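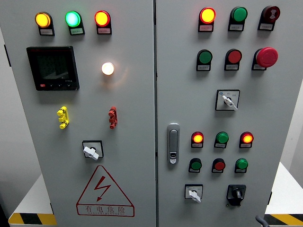

## 6 Recording Cover Versions and Lyrics

This section applies to all staff who enter or edit song records in the Zilus catalog. It explains how a cover version is linked to the original composition, how lyrics are entered and checked, and how film, stage and broadcast uses are noted. Users should be familiar with signing in, searching, and the difference between a *work* and a *recording* before they continue.

Murneteck supplies Zilus with all functions in this section turned on. If a menu item named here does not appear, the user's role does not include it. Contact the local catalog administrator.

### Terms used in this section

**Work.** The song as written: its title, its writers, and its approved text. A work has no performer and no duration.

**Recording.** One performance of a work, by a named artist, as released or as held on tape. A recording always belongs to a work.

**Cover version.** A recording by an artist other than the one named on the earliest recording in the catalog. Zilus sets this label automatically from the release years. It cannot be typed in by hand.

**Adaptation.** A version in which the words or the melody have been changed enough that a further writer is credited. Translations are always adaptations. An adaptation is entered as a separate work and then linked to its parent.

**Use.** An appearance of a recording outside its own release, for example in a film, a trailer, a play, or a radio program.

> **Note:** The word "original" does not appear anywhere in the Zilus screens. Many songs were made popular by a singer who was not the first to record them, and listeners often take the best-known version to be the first one. The catalog shows "earliest recording held" in its place.

### Before you begin

Have the following ready:

- the sleeve, label copy or release sheet for the recording
- the names of all writers, spelled as they appear on the source
- the lyric source, if lyrics will be entered
- the catalog number of the work, if it is already known

Do not start from a lyrics website. Texts found there are often typed from memory or by ear, and lines from different versions are frequently mixed together. They may be used as a finding aid only.

### Linking a cover version to a work

1. Open **Recordings** and select **New**.
2. Enter the performer in the **Artist** field. If the name is offered in the list, select it. Do not create a second entry for the same performer because of a different spelling.
3. Enter the release year. If only the session year is known, enter it in **Session** and leave **Release** empty.
4. Select **Find work**. Type the title without its opening article.
5. Compare the writers shown in the results with those on your source. Many songs share a title. A matching title is not enough to make a link.
6. Select the correct work and press **Link**. The work number appears in blue beside the recording title.
7. Save the record.

If no result matches, press **Cancel** in the search window, create the work first, and return to step 4.

> **Caution:** Do not link a recording to a work on the strength of the title alone, even as a temporary measure. Linked recordings are passed to the public listening pages overnight, and an incorrect writer credit may be copied by others before it can be withdrawn.

#### Instrumental covers

An instrumental recording is linked in the same way. Check the box marked **No vocal**. The approved text will then be hidden on the public page for that recording, although it remains attached to the work.

#### Medleys

A medley is linked to each work it contains, in playing order. Use **Add another work** at the foot of the form. If only a few bars of a song are quoted, enter the quotation in **Notes** and do not make a link. Where the length of the passage is in doubt, follow the credits printed on the release.

### Entering the approved text

Each work may have one approved text. Changes made by individual singers are recorded separately, as described under "Recording variant lines."

1. Open the work and select the **Text** tab.
2. Choose the source type: *published sheet*, *writer's manuscript*, *album insert*, or *transcription*.
3. Type or paste the words. Leave one blank line between verses.
4. Mark the chorus the first time it appears, using the **Chorus** button. For later repeats, insert the chorus marker. Do not type the words again.
5. Enter the name of the rights holder exactly as it appears on the source.
6. Set **Public display** to *Off*, *Extract*, or *Full*, according to the permission held.
7. Press **Submit for checking**.

The text field accepts up to 1000 characters per verse. Longer passages, such as a spoken introduction, should be divided at a natural pause. Zilus will join the parts again on the printed sheet.

Use the punctuation of the source. Where the source has none, add only what is needed to make the sense clear. Line breaks should follow the sung phrase — not the width of the page on which the words were printed.

> **Note:** Permission to hold a text for reference does not include permission to show it. When the position is unclear, set **Public display** to *Off* and refer the work to the rights desk.

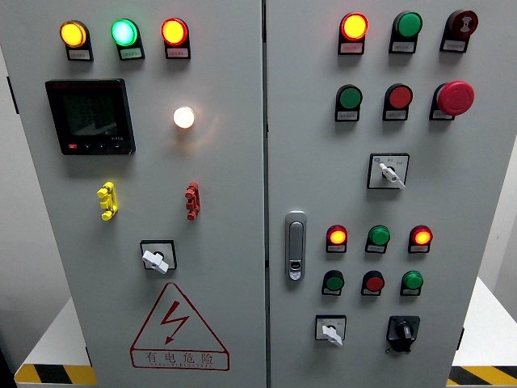
A submitted text remains in the checking queue for 30 days. During this time it can be read by signed-in staff but does not appear on any public page. If no checker has opened it by the end of that period, the text returns to the person who entered it, with the status *Unchecked*. It may be submitted again without changes.

The person who entered a text cannot also approve it. In small departments where only one person has the checker role, the text may be sent to the shared queue by selecting **Outside check**.

### Recording variant lines

Singers often alter a line, leave out a verse, or change a pronoun. These differences are of interest to researchers and should be kept, but they must not be entered in the approved text.

1. Open the recording, not the work.
2. Select **Text > Compare**. The approved text appears on the left and an empty column on the right.
3. Play the recording. Press the space bar to pause.
4. Type only the lines that differ, each beside the line it replaces.
5. For an omitted verse, select the verse on the left and press **Not sung**.
6. If a word cannot be made out, enter three question marks in square brackets. Do not guess.
7. Save.

A sample entry is supplied with the training catalog under the writer name Eckhard Wegener. It shows a work with three recordings, of which one leaves out the second verse and another changes the last line of the chorus. New staff are advised to open this entry and compare it with the printed sheet before working on live records. Changes made in the training catalog are cleared every night.

The Compare screen can be used with the Vakley playback panel, where it is installed. The panel slows the recording without changing its pitch, which is helpful with older discs and with heavily produced vocals. Return the speed to normal before marking a line as a variant. Some words that seem altered at low speed are heard correctly at full speed.

### Adding a film, stage or broadcast use

A song is often brought to a new audience by a film or its advertising. The recording used in a trailer may be different from the one heard in the film, and neither may be included on the soundtrack release. Each is entered as a separate use.

1. Open the recording that was used.
2. Select **Uses > Add**.
3. Choose one of the six use types in the list.
4. Enter the title of the production and its year.
5. In **Extent**, select *complete*, *part*, or *background*.
6. Enter the source of the information. A closing credit is preferred to a press notice.
7. Save the use.

If an actor sings the song on screen, that performance is a recording in its own right. Create it under **Recordings**, link it to the work, and then add the use.

> **Caution:** Promotional videos are not to be entered as film uses, even when they contain scenes from the film. Enter them under **Video** in the record of the recording concerned.

### Public comments

Listeners may leave comments on public recording pages. Comments are kept apart from catalog data and do not change it. Where a comment reports an error, open it and select **Make query**. The query is placed in the work record with the comment attached.

When a listener closes an account, earlier comments stay on the page and the name is replaced by *Former member*. Queries made from those comments remain open and should be dealt with in the usual way. The writer of the comment can no longer be contacted.

Staff should not enter into discussion about which version of a song is the better one. Comments that describe a song's history, mood or meaning are welcome, but they are not accepted as a source.

### Records received from the Frerichs collection

Records transferred from the Frerichs collection use an older layout in which the performer and the writer share one field. On transfer, Zilus places both names in **Artist** and marks the record with a gray flag.

To correct a flagged record:

1. Open the record and select **Split names**.
2. Check each name against the card scan shown beside it.
3. Move the writers to the work and leave the performer in **Artist**.
4. Press **Remove flag**.

Do not remove the flag from a record whose card scan is missing. Forward the record number to the catalog administrator, who will request a new scan. Batches of new scans are loaded each February, and the affected records then return to the work list of the person who reported them.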